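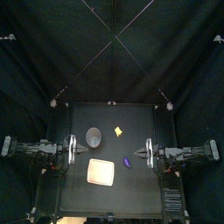 *The two-arm cell at Mirkov, overhead view.*

# Put the enclosure on the service sheet

The service sheet for the Yang cell at Mirkov gives ten lines to the arms and none to the enclosure. I think the split is wrong. I kept the log through the last service period, which covers 2,622 cycles, and the stops that cost us the most time began outside the arms: a shifted upright, a slack brace, a cable resting where a wrist needed to pass.

Arms report their own faults. A joint that runs warm or loses its zero raises a code, and the code has a page in the manual. The structure raises nothing. If a foot bracket creeps, the grasp offset drifts with it, and the operator recalibrates the arm to match the error. We did this 3 times in December before anyone put a square on the frame.

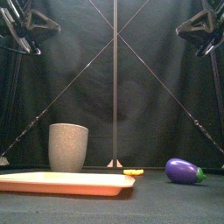
Recalibration then hides the cause. The new offset holds until the bracket moves again, and by that point the log shows an arm with a bad history. Wida quoted us for a replacement wrist on the strength of that log. The wrist was fine.

My proposed order of work is frame, cables, cameras, arms. Check the feet and the bracing first, with the arms parked clear of the table. Mark each bracket position in paint pen so that movement can be read without tools.
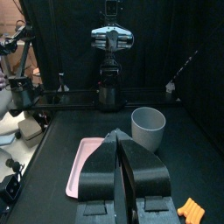
Cables come second, and they get the least respect of anything in the cell. The usual practice is to dress them once at installation and leave them alone. Slack that was correct on the first day moves with every home cycle. Cables on the floor count too: the black ones curled beside the table, with the round connector, belong on the same sheet as those on the arms. Our worst intermittent fault cleared at cycle 2,176, when a floor connector was reseated.

The objection I hear is time. Pornelness, the integrator, allows one short window per service and wants all of it spent on joints and gripper pads. I would give the frame and cables the first third of it. Pad wear is slow and easy to measure. It can wait for the next window.

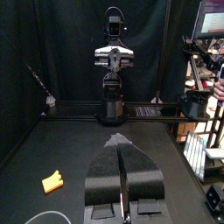 Cameras should follow the cables, and the arms should come last. A wrist camera checked against a frame that has not been squared gives a number with no meaning, and the same applies to any finger alignment taken from it. Until the sheet is changed, I am writing the frame readings in the margin.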